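Support > Online shop tools > Listings and stock
Ticket: Stock sync keeps putting sold items back on sale
Status: Waiting on customer, then reopened, now Solved
Product: Pluvlow Seller, desktop version
Opened by: shop owner (Skelari, secondhand clothes)

First message

Hello! I hope I've picked the right category, the drop-down had a lot of things in it that all sounded the same to me.

I run a small secondhand clothes shop called Skelari. I sell through my own site and also through Pulletti, and I use Pluvlow to keep the two in step so I don't sell the same pair of jeans to two people. It's been lovely since July, no complaints at all. Then last week I started getting orders for things I'd already posted out. I've had to refund 4 people so far and grovel to every one of them (one was very nice about it, one was very much the other thing).

What seems to happen is this. Something sells on Pulletti, the stock on my own site drops to zero as it should, and then a while later it pops back up to 1. I've watched it do it. I had both tabs open and a cup of tea and I just sat there refreshing like a lunatic until it changed.

Things I've tried already, so you don't need to ask:

Logged out and in again on both.
Cleared the browser cache, then used a different browser altogether.
Disconnected Pulletti and connected it again. It asked me to approve everything from scratch and then carried on doing the same thing.
Turned off the "relist unsold items" setting, even though these are sold items. Clutching at straws there.

I've got 257 live listings so I really don't want to go through them by hand. Please help!

Update from me, same day

Looked a bit harder. It isn't every item. The Puma tracksuit top that sold yesterday stayed at zero and behaved itself, and so did both of the coats. The ones coming back are mostly trousers and skirts. Could it be something to do with the category? I changed my size charts for bottoms a little while ago, if that matters. I moved them from S, M, L to proper waist sizes, as people kept asking.

Reply from support

Thanks for the detail, that helps. Please go to Settings, then Connections, then Activity, and download the log for the last seven days. Could you also tell us whether the affected listings have variations (sizes or colours) set up, and send the listing page for one of them?

Reply from me

Right, log attached. It's a big one, 2,000 lines, and then it says "older entries not shown", so I don't know if that's all of it. I've had a read and I can't say I understood much, but the same thing comes up over and over:

Stock updated by channel: 0
Variation not matched, using default
Stock updated by default: 1

That "using default" line looks fishy to me. It's never there for the Puma top.

And yes to variations, sort of. Everything I sell is a one-off, so I never meant to have any, but when I brought in the new size chart it seems to have given every pair of trousers its own little size menu with only one size in it. I hadn't noticed as it looks the same from the front of the shop unless you click on it.

The listing I've used as my guinea pig is the pink camo cargos. They've come back from the dead more often than anything else, so if you want one to poke at, use those. Here they are:
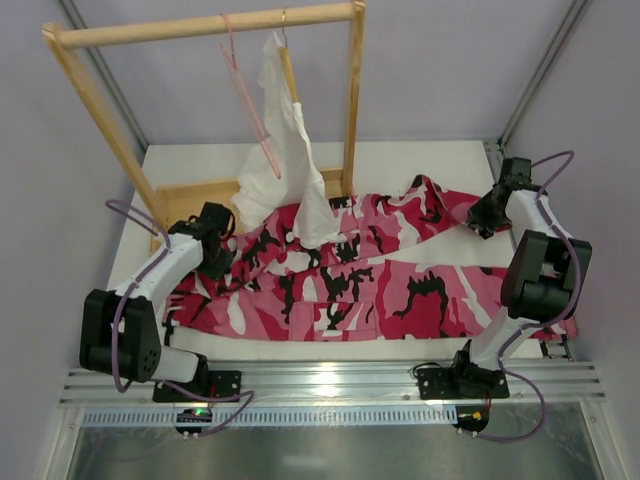 Camouflage trousers in crimson, pink, white and black, with cargo pocket

Oh, and I forgot to say, the stock on Pulletti itself is always right. It's only ever my own site that goes wrong.

Reply from support

We can see the cause. When the size chart was changed, a size variation was added on your own site but the Pulletti listings still have no variation. A sale there can't be matched to a size, so the default quantity of 1 is written back at the next sync. Please pause the sync, open Bulk Edit, filter by "single variation", choose "Merge into main listing", then start the sync again. Try it on one listing first. Bulk Edit handles up to 1,000 listings at a time, so you can do the rest in one go.

Reply from me

Did the camo cargos first as told. Paused, merged, unpaused. The size menu vanished and the waist size had moved into the item details on its own, which I was pleased about as I thought I'd be typing them all in again. I set the stock to zero on Pulletti to pretend it had sold, and it went to zero on my site and stayed there through two syncs. Put it back to 1 and that came through fine too.

So then I got brave and did the rest. The progress bar stuck near the end for ages and I nearly closed the window - glad I didn't, it got there. Three skirts came up with a red warning saying "title too long". Nothing to do with stock, I just waffle in my titles. Shortened them and they went through.

Reopened by me, 18 Nov 2025

Sorry, me again! One pair of cords came back to 1 this morning. Everything else is behaving. I checked and it does still have a size menu. I think it was in my drafts when I did the merge and I published it afterwards. Does the bulk thing skip drafts?

Reply from support

Yes, drafts are left out of Bulk Edit. Merge that one from its own listing page. To stop it happening on new listings, go to Size Charts and untick "create variation from chart".

Reply from me

Found the tick box, unticked it, merged the cords and went through my other drafts while I was at it. New test listing came out with no size menu. No double sales since.

Might be worth putting a note next to that tick box, by the way, as I'd never have guessed it touched the stock. Happy for you to close this one. Thank you for being so patient with me!

Ticket marked as Solved by customer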